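Zwischenbericht zum Projekt Sivard – zweiarmiger Greifplatz in der offenen Werkstatt Barroso
Berichtszeitraum bis Ende März, an die Förderstelle der Jedia-Stiftung

Liebe Kolleginnen und Kollegen der Förderstelle,

zunächst einmal ganz herzlichen Dank für Ihre Geduld. Der Bericht kommt ein wenig später als vereinbart, und der Grund ist erfreulich: Wir wollten unbedingt noch die ersten Läufe mit beiden Armen hineinnehmen, und die haben sich hingezogen, wie sich in einer Werkstatt, die von Feierabendstunden lebt, eben alles ein bisschen hinzieht. Dafür gibt es jetzt wirklich etwas zu erzählen!

Zum Stand des Aufbaus. Beide Arme sind montiert und verkabelt und lassen sich aus unserer Steuerungssoftware Sketel gemeinsam ansprechen. Im Antrag hatten wir noch geschrieben, der zweite Arm werde erst in der zweiten Projekthälfte in Betrieb gehen; das haben wir vorgezogen, weil sich das Einmessen der beiden Arme zueinander als der eigentliche Brocken herausgestellt hat und wir ihn nicht vor uns herschieben wollten. Die Arbeitsfläche besteht aus zwei aneinandergeschobenen Tischen. Die Fuge dazwischen hat uns anfangs Sorgen gemacht, denn die Kantenerkennung hielt sie mit großer Beharrlichkeit für den Rand eines Gegenstands. Wir haben sie inzwischen in der Tischkarte hinterlegt, und seither ist Ruhe.

Als Übungsgegenstände nehmen wir weiterhin Dinge aus dem Haushalt, so wie es im Antrag steht. Das hat den Vorteil, dass jeder in der Werkstatt etwas beisteuern kann, und den Nachteil, dass kein Gegenstand dem anderen gleicht. Am längsten beschäftigt uns zurzeit der Bilderrahmen. Er ist flach, er liegt satt auf dem Tisch auf, und er hat zwei Seiten, die für eine Kamera kaum etwas miteinander zu tun haben. Liegt die Rückseite oben, dann gibt es Aufhänger, Klammern und die Stütze, also viele kleine Kanten, an denen sich die Erkennung festbeißt. Gegriffen werden soll aber am Holz.

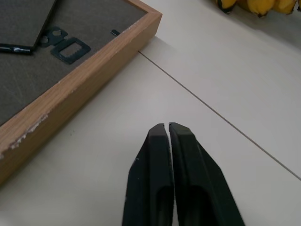

Für diese Lage haben wir der Software beigebracht, zuerst die äußere Leiste zu suchen und alles, was innerhalb davon liegt, bei der Wahl des Griffpunkts zu übergehen. Das klingt einfacher, als es war. An Stellen, an denen die Oberfläche des Holzes abgeplatzt ist, reißt die erkannte Linie gern ab, und dann bietet das Programm zwei kurze Leisten an, wo eine lange sein müsste. Wir hatten kurz überlegt, einen makellosen Rahmen zu besorgen, und uns dann dagegen entschieden – abgestoßene Ecken hat im wirklichen Leben schließlich jeder zweite Gegenstand, und genau dafür bauen wir den Platz ja.

Mit der Glasseite nach oben ist die Aufgabe eine andere. Das Glas spiegelt, und was sich darin spiegelt, hält die Erkennung zunächst für etwas, das auf dem Tisch liegt. Wir probieren deshalb zwei Wege nebeneinander aus: eine Maske, die alles innerhalb der Leiste ausblendet, und einen zweiten Blickwinkel, aus dem sich die Spiegelung verschiebt, der Rahmen aber nicht. Der zweite Weg gefällt uns besser, kostet allerdings bei jedem Griff Zeit.
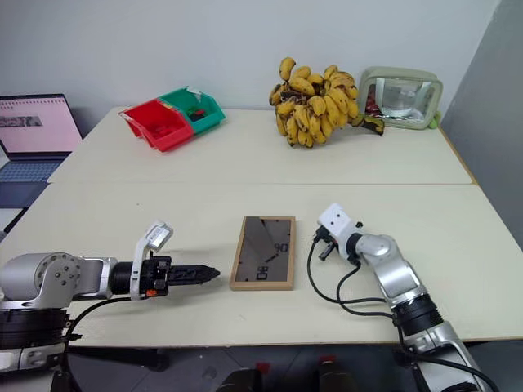 Arbeitsplatz Sivard mit beiden Armen, dazwischen der Bilderrahmen mit der Glasseite nach oben.

Nun zu den Zahlen, um die Sie gebeten hatten. Im Berichtszeitraum haben wir 390 Greifversuche protokolliert, davon 267 erfolgreich. Als Erfolg zählt nur, wenn der Gegenstand angehoben, versetzt und ohne Nachhelfen wieder abgelegt wurde. Die meisten Fehlversuche gehen auf flache Gegenstände zurück, allen voran den Rahmen, bei dem die Finger entweder zu hoch ansetzen oder ihn vor sich herschieben. An Material haben wir 1.435 Euro ausgegeben, im Wesentlichen für Kabel, Halterungen und Ersatzfinger. Damit liegen wir im Plan. Die Belege gehen Ihnen gesammelt mit der Schlussabrechnung zu, sofern Sie sie nicht schon früher benötigen.

Weniger gut vorangekommen sind wir mit der Anleitung zum Nachbauen. Es gibt neun Kapitel im Entwurf, aber geschrieben sind sie von Leuten, die den Aufbau in- und auswendig kennen, und das merkt man ihnen leider an. Wir möchten sie im nächsten Abschnitt von jemandem durcharbeiten lassen, der noch nie einen Arm eingemessen hat. Auch die Kabelführung ist noch nicht so, wie wir sie haben wollen; die Schlaufen sollen enger an den Armen liegen, damit sie bei weiten Bewegungen nirgends hängen bleiben.

Als Nächstes steht das gemeinsame Greifen an: Der eine Arm soll den Rahmen an einer Seite leicht anheben, der andere nachfassen. Dafür brauchen wir am rechten Arm noch eine Lösung für das Werkzeug, und hier hätten wir eine Bitte. Dürften wir den im Antrag für Beleuchtung vorgesehenen Posten teilweise dafür umwidmen? Mit dem vorhandenen Licht kommen wir bisher gut zurecht. Eine kurze Rückmeldung per Mail genügt uns völlig.

Und falls Sie einmal in der Nähe sind, kommen Sie gern vorbei! Abends ab 18 Uhr ist fast immer jemand am Aufbau, und Kaffee gibt es auch.

Mit herzlichen Grüßen
Die Projektgruppe Sivard, Werkstatt Barroso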